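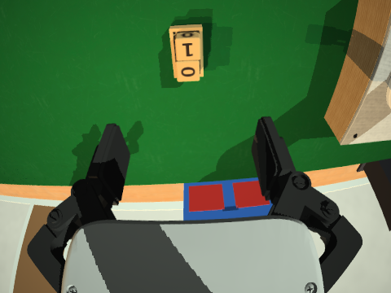
Week 4 notes: the number block run, and why it kept stopping

Good morning again, everyone, and thank you for staying with me through the simulator setup, which I know took longer than any of us wanted. Today I'd like to go slowly through one failure, the one Gemma Mazza brought back from the Praltton practicum in August, and I hope you'll argue with me about it.

The task was simple enough on paper. The arm had to come down over the number blocks, close, and lift one of them clear of its wooden holder. Out of 700 simulated attempts, 17 ended with the fingers shut on nothing and the program cheerfully reporting a good grasp (the log says "held" every single time!).

Gemma first blamed the lighting, and so did I. We changed the shadows and ran all 700 again, and the same 17 starting positions failed. What she found in the end was a timeout. If the fingers took over 4 seconds to close, the Galli controller gave up waiting and passed along the last grip reading it had, left over from the attempt before. An old number looks exactly like a fresh one unless you check its time.

Now, in a simulator that costs you an afternoon. Please think about the same fault on a real arm, with a person standing nearby who believes the part is held.

For next time: read the Corgate stop procedure, find where your own code trusts a reading without checking its age, and bring me the line number. Elisa Guerra has the lab open until 6 p.m. if you want company while you look.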